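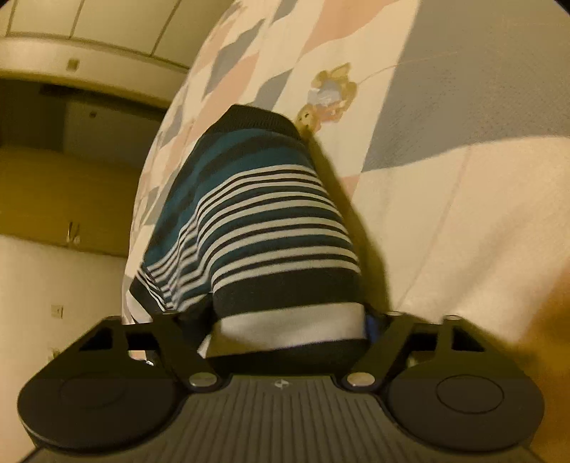 I've spent most of my evenings this December picking up socks, and I have to say I'm getting rather fond of it. The Clostent project needs 2000 short recordings of everyday laundry jobs, and my share is 300, all done by hand with the gripper (it squeezes a bit like kitchen tongs, and my thumb knows all about it!).

I do them in batches of 30 on the bed, and then I stop for tea. Striped socks are my favorites – a rolled one is so easy to pinch near the end and lift. Plain dark ones I find much harder to grab neatly, and I redo those more than I'd like to admit.

My first 5 batches went off to Sekier last night, fumbles and all. They asked us to leave the fumbles in, so the model can learn how a person recovers from a bad grab, and goodness, I've given them plenty to work with. Towels are next on my list, and then pillowcases.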